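Chapter 11
Showing the Task: Teaching by Hand and by Remote Control

In Chapter 10 the robot received its motions from a program. Somebody wrote down the positions, somebody wrote down the order, and the arm followed them. For many tasks in a factory this is still the best way and the reader should not be ashamed to use it. In the present chapter the program is replaced by a person who shows the task. The person moves the arm, the controller keeps a record, and from the record we want to obtain a behavior which also works when the parts lie a little differently.

The task which we follow through the whole chapter is to place a processor into its socket inside a desktop computer. The computer lies on its side and the side panel is taken off. I have selected this task for its difficulty in the last few millimeters. Carrying the part over the case is easy to show and easy to learn. The lowering is another matter: the part must arrive flat, in the correct rotation and with little force, and the walls of the case leave not much room for the gripper.

When you have worked through this chapter you should be able to choose a method of demonstration for a given task, to prepare a workplace for it, and to judge if a recorded demonstration is good enough to keep. The learning algorithms themselves are treated in Chapter 12. I advise you not to jump there directly. Most of the trouble I have seen in student projects was already inside the recordings before any training was started.
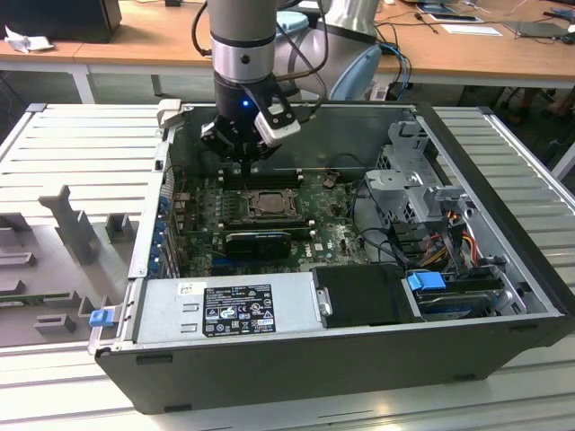 11.1 Two ways of showing

In teaching by hand, also called kinesthetic teaching, the operator takes hold of the arm and guides it. The motors carry the weight of the arm and otherwise give way. In teaching by remote control, or teleoperation, the operator holds an input device and the arm follows it from a distance. The device may be a second small arm with the same joints, a hand controller, or a simple joystick.

Teaching by hand needs the least equipment. The operator feels directly when the part touches something, and a beginner can give a usable demonstration after a short practice. The disadvantages come from the operator's own body. The hands and sleeves appear in the camera images, and later, when the robot works alone, they are not there. A learning method which has become used to seeing a hand beside the gripper may behave badly without it. A second disadvantage is that the force sensor at the wrist, if there is one, can measure the push of the operator together with the contact of the part. Afterward these two are hard to separate.

Teaching by remote control gives clean images and clean forces. The price is paid by the operator, who loses the feeling in the fingers and must look more carefully. Beginners move in small nervous steps and stop often. These stops go into the recording too, and a robot trained on them will also stop, sometimes in places where it then never continues.

For our task I recommend remote control, with one exception. The very first positions above the case may be taught by hand, only to learn how the arm must be bent to reach down without touching the drive cage. Write down the joint angles of this start position and begin every later recording from it.

11.2 Preparing the workplace

The preparation takes longer than the first demonstration and it is tempting to make it short. The following order has worked well in our courses.

1. Fix the computer case so that it cannot slide. A case which moves by a few millimeters during a demonstration makes the record false, and you will not notice it in the joint data.

2. Lay the side panel where the arm will not pass over it at low height. It may stay on the same work platform, but it must then stay in the same place during the full session.

3. Mount the fixed camera so that it sees the gripper and the interior of the case together. Check the picture with the arm in its lowest position, and not only in its start position. The gripper hides a good part of the socket area when it is down, and from some angles it hides everything. 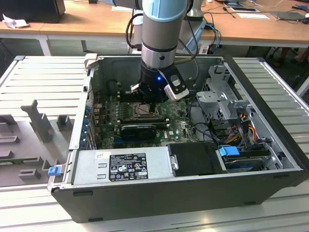
4. Mount a second camera near the gripper and lead its cable along the arm with enough slack for the last joint to turn. Turn this joint slowly through the range you need before you begin to record. A cable which pulls tight will disturb the motion and may also turn the camera on its holder.

5. Switch on the lamps you will use and leave them on. Metal surfaces in the case change their appearance strongly with the light.

6. Record one short piece without any part in the gripper, play it back, and compare the clocks of all the data streams. If the images and the joint angles are shifted in time against each other, repair this first – no later step can do it for you.

11.3 What the operator should look at

With the fixed camera the operator sees the travel of the arm, and the distance to the walls of the case. For the approach this is sufficient. For the lowering it is not, and the operator must change attention to the image from the wrist. A good operator makes this change early, while the part is still well above the board. Many beginners make it late, and then they see suddenly a picture which they cannot read, from a strange side and with the fingers of the gripper large in front. Practice the change without recording until it feels ordinary.

It helps to agree on landmarks. A landmark is a feature which stays fixed to the board and which remains visible when the part is near the socket. Write the chosen landmarks into the session sheet, so that two operators of the same project use the same ones. 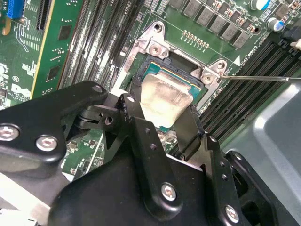
Tilt is the error that operators notice last. Position errors are seen quickly, as the eye compares edges with edges, but a part which leans by some degrees can look well placed until it touches. For this reason I ask students to name aloud the tilt of the part before they go down. In the wrist image above, the processor leans downward over the socket, and its upper edge shows a thin strip of gold contacts behind the metal cover. This strip is a useful sign for the eye. The printed letters "CPU1" beside the bracket can serve as a landmark, and the screws on the tabs of the bracket also, as long as no tool passes in front of them. Correct the tilt first, then the position, and check the tilt once more. In the opposite order one usually has to do the position two times.

11.4 Which demonstrations to keep

It is not required that a demonstration be beautiful. It should be complete, it should show one clear way of doing the task, and it should contain the small corrections which a robot will need when it is not exactly on its path. A set of perfect recordings, all along the same line, teaches the robot nothing for the moment when it leaves this line.

In the Grama exercise, which accompanies this book, the class recorded 200 demonstrations of the processor task by remote control. After the review 122 of them were kept. The others were rejected mostly for three causes: long pauses above the socket, a second attempt inside the same recording, and a wrong mark for the moment of success. Students are often sad to delete so much work. I suggest that you move the rejected files to a separate folder and write one line for each, with the cause. In February we went again through such a folder and found that most of the long pauses came from one input device with a worn button – an easy repair, if we had read the lines earlier.

The recording program in the exercise is called Jitden, and it stores for each demonstration the images, the joint angles, the opening of the gripper and a comment field. Use the comment field. Write there the name of the operator, the start position, and everything unusual, for example that the case was exchanged or a lamp was moved. Readers who work with other software will find a paper form with the same fields in Appendix D.

One question remains open among teachers of this subject. Should a demonstration which contains a mistake and its correction be kept? My own rule is to keep it when the correction is smooth and begins within two seconds after the mistake. When the operator stops, thinks, and goes back to the start, I remove it.

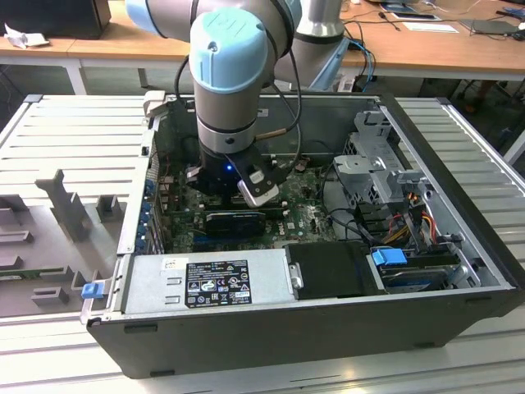 Lindiwe Matlala, after reading a draft of this section, answered that my rule is too strict for tasks with contact. In her opinion the pause belongs to the skill: a person who feels resistance and waits is showing something correct, and "if you cut out every hesitation, you are left with a robot that pushes." She would keep such recordings and mark the pause with a label, so that the learning method can treat it separately. I have tried her way in the Deton exercise of the next chapter, and for the lowering phase I find it convincing. For the approach phase I stay with my rule.

11.5 Words used in this chapter

Demonstration: one complete recording of the task, from the agreed start position to the opening of the gripper at the end or to the stop by the operator.

Operator: the person who guides the arm, either by hand or with an input device.

Approach phase: the travel of the part from the place where it was picked up until it is above the socket.

Lowering phase: the motion from there downward, until the part rests in the socket and the fingers can be opened.

Session sheet: the page on which the operator writes the landmarks, the start position and the changes at the workplace. One sheet is used for each session, also when the session is short.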